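This site uses cookies to remember your settings. By continuing to browse you accept our cookie policy. Accept | Manage preferences

Stadoditz Hall Users' Group
Minutes of the August meeting

Chair: Clotilde Perrin
Opened 5:00 p.m.

1. Minutes of the previous meeting

Approved with one correction. Under item 4, "north door" should read "north loading door."

2. Matters arising

The replacement key for the meter cupboard has been cut and is held at the front desk. The noise complaint from the adjoining property is closed. No further action on either.

3. Floor resurfacing

The contractor, Grurkar, submitted a revised method statement. The work is now divided into two phases, with the east half of the hall completed first. Each phase requires 16 hours of curing before foot traffic and a longer period before furniture is returned. The group asked for the second figure in writing.

It was noted that the statement does not say who moves the stage blocks. Grurkar to confirm before the deposit is released.

4. Tables

The chair reported on the condition of the table stock. Several of the older folding tables have worn leg locks and should be withdrawn. Two replacement models were considered, the Kubo and the Ollix. The Kubo is lighter and stacks flat. The Ollix has a thicker top and needs its own trolley, which would not pass through the store room door as hung.

Members were in favor of keeping some round-edged tables for general use. Square corners have caused damage to the wall panels during setup.

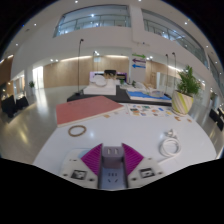
5. Hire charges

A proposal to raise the evening rate by 5 percent was discussed. The current rate has not been reviewed since the heating contract was renewed. One member asked that existing bookings be honored at the old rate. Agreed on that basis.

The deposit for large events stays at $400. Refunds will be issued after the hall has been inspected, and the inspection form is to be attached to the booking record.

6. Heating and ventilation

The timer on the west unit runs almost 90 minutes behind the posted schedule. The service firm will be asked to reset it at the next visit. Users are not to adjust the panel themselves. The filter change is deferred until the floor work is finished.

7. Any other business

The sign on the side entrance still shows the old phone number. The chair will order a new one in the same size so that the present fixings can be reused.

A request for additional coat rails was held over to the next meeting, pending a price.

Closed 6:20 p.m.

Actions
Grurkar: furniture return period and stage blocks, in writing
C. Perrin: table prices, side entrance sign
Front desk: updated rate sheet, service visit for west unit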